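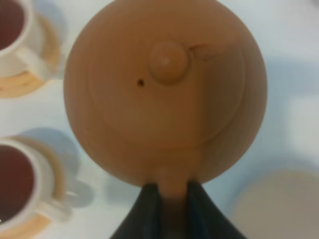 Combien de temps vous laissez infuser un oolong torréfié à la première eau ?

Trente secondes à 95 degrés chez moi, et j'ajoute dix secondes à chaque passage.

prurora14
Trente secondes, c'est long quand même ! Tu mets combien de feuilles ? Moi je suis à 5 g pour une petite théière et au-delà de quinze secondes j'ai l'impression de boire du charbon.

theine_du_soir
Je mets 2 g pour 100 ml, donc forcément je laisse plus longtemps. J'ai essayé les infusions courtes tout l'hiver – bof, trop de manipulations, je finis par oublier où j'en suis.

olivares31
Deux grammes ?? Mais c'est de l'eau parfumée :) Sans rire, avec un torréfié il faut charger et vider vite. Et je rince toujours les feuilles avant, cinq secondes, à la poubelle.

theine_du_soir
Rincer, je ne suis pas d'accord. Sur un vieux thé compressé oui, mais sur un oolong en billes tu jettes une partie du parfum. Goûte ton eau de rinçage une fois, tu verras.

mlle_bergamote
Je débarque avec ma question bête : la terre, ça change vraiment le goût ? J'ai un sachet de Dukau acheté en novembre et je le fais dans un mug avec une boule à thé (pas taper).

prurora14
La boule, c'est ça ton souci, les feuilles n'ont pas la place de s'ouvrir. Prends un grand filtre panier et tu gagnes déjà beaucoup. La terre non émaillée arrondit un peu je trouve, surtout si tu la gardes pour un seul type de thé.

olivares31
Arrondit, arrondit... J'ai fait le test à l'aveugle avec ma sœur, porcelaine contre terre, même thé, même eau. Elle a préféré la porcelaine. Par contre en changeant l'eau du robinet pour de la Plosska, là on a senti la différence toutes les deux.

theine_du_soir
L'eau, oui, mille fois oui. Chez moi elle est à 400 de résidu sec et ça écrase tout.

mlle_bergamote
Bon, je commence par le filtre et l'eau alors – je repasse vous dire !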